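# Purple microfibre towels shedding on everything – wash them how??

Posted in: Cleaning & Laundry

**mopandgo**

Right, bit of a long one sorry. We've got a unit we use as a workshop, high ceiling, strip lights, brick walls, the usual. Bought a big pack of purple microfibre towels for wiping down benches and shelves. First week they were brilliant. Now they leave fluff on everything and just push water about. One of them smeared the whole bench on Thursday and I had to go over it again with kitchen roll.

I've been chucking them in with the rest of the wash, 60 degrees, normal powder, bit of softener because it smells nice. Tumble dry after. Is that wrong? Someone at work said softener but he also said bleach was fine so I don't know who to beleive.

Also is it worth saving them or do I just bin the lot? Wasn't cheap, and I don't want to buy another pack only to wreck that as well.

Other thing, they all end up scrunched. People wipe something then leave the towel in a knot wherever they happen to be. I pick them up at the end of the day and half are stiff. Is scrunching bad for them or am I just being fussy?

Things I've tried so far:

- washing again with no powder (a bit better, not much)
- shaking them outside (pointless)
- white vinegar in the drawer, once, didn't notice a difference

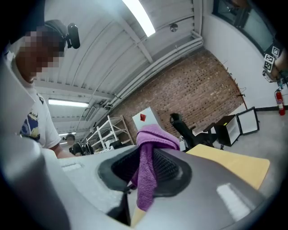 ## What I need to know

- can you get softener back out
- what temp
- how to dry them
- how to stop them being left in a heap

Ta in advance. Will be on again later tonight.

---

**Imani Szabo**

It's the softener. Nearly always is. It coats the fibres and then they can't pick up water, they just slide about. Tumble drying hot on top of that makes it worse as the tips can melt a bit and go scratchy. If that's happened you won't get them back, but softener on its own you can usually shift.

What I'd do:

1. Shake them out flat first. Every knot undone. A towel washed in a knot comes out with the middle still dirty.
2. Soak in a bucket of hand-hot water with a small squirt of washing up liquid. Couple of hours, or leave it overnight if you forget like I do.
3. Rinse till there's no suds. Takes longer than you think.
4. Wash at 40, liquid detergent, half the normal amount. No softener, no powder with bleach in, no scent beads.
5. Extra rinse if your machine has it.
6. Hang to dry. Tumbler on the coolest setting if you really must.

Then test one. Drip some water on the bench and lay the towel flat on it. Should drink it up. If it beads and rolls off, do the soak again. I had to do mine 2 times before they came right.

The fluff – that probably isn't the microfibre shedding, it's cotton lint from whatever else was in the drum. Microfibre grabs lint and hangs onto it, then gives it back to your bench. So wash them on their own, or only with other synthetic stuff. Never with bath towels. A lint roller gets the worst off beforehand, or a stiff brush when they're dry.

Scrunching: won't hurt the fibres as such. But a damp towel in a knot dries slowly and stinks, and whatever was on it sets in the folds. That'll be your stiffness. You're not being fussy.

For the leaving-in-a-heap thing, we put up hooks and a mesh bag by the door. Used ones on the hooks till dry, then in the bag, and the bag goes in the machine as it is. It mostly works. Not with my brother.

And don't bin them even if they're past it! Demote them. Cut a corner off so everyone can tell, and use for oily jobs, bins, bike chains, skirting. Oily ones stay out of the wash with the good ones. Spread those flat outside to dry before they go in the bin too, a pile of oily rags can heat up by itself.

---

**dagdag_dave**

boil them. my nan boiled everthing

---

**Wren_T**

Don't boil them, please. Microfibre is polyester and nylon mostly, boiling does the same as the hot tumbler. 60 is the most I'd go and only if they're really manky, check the label first.

Agree with most of the above. Only things I'd add:

- Vinegar: can help with hard water build-up, less so with softener. If you're in a hard water area that might be half the problem. I put a cup in the soak and rinse well after. Never with bleach, not even in the same bucket.
- Colour: purple ones can bleed the first few washes. Mine turned a pillowcase lilac. Keep them off anything white.
- Buy two colours next time. One for wet, one for dusty. Saves arguing.
- On the cheap packs, look at the weight on the label. Mine were 200 gsm and fine for dusting but hopeless on a proper spill. The thicker ones hold loads more, slower to dry though.

How old are they? If it's only been a few weeks I'd say they're saveable. If you rub one on the back of your hand and it catches on dry skin, good, that's the fibres still working. Smooth and slippery = still coated. Hard and scratchy = melted, demote it.

---

**mopandgo**

Cheers both. Did the hand test, most are slippery, a few scratchy. So softener then. Got a bucket of them soaking now, water's gone grey already which is grim. Will do a second lot tomorrow and get some hooks up by the door.

Not boiling them Dave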